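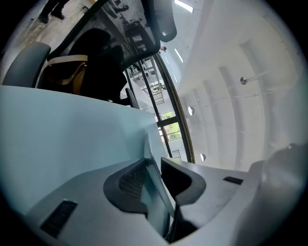
Posso comparar dois pares de dedos sem recalibrar a garra?
Só se os dois tiverem o mesmo comprimento. Nos outros casos, recalibre a cada troca.

4.2 Teste comparativo de dedos (controlador Varnen)

1. Desligue a garra e monte o primeiro par.
2. Abra o perfil 438 e faça 200 ciclos com a mesma peça.
3. Troque o par e repita. É aqui que fica divertido!

Nota: guarde cada série no Wikbridge com nome próprio.

Cuidado: mantenha a mão livre longe dos dedos durante os ciclos.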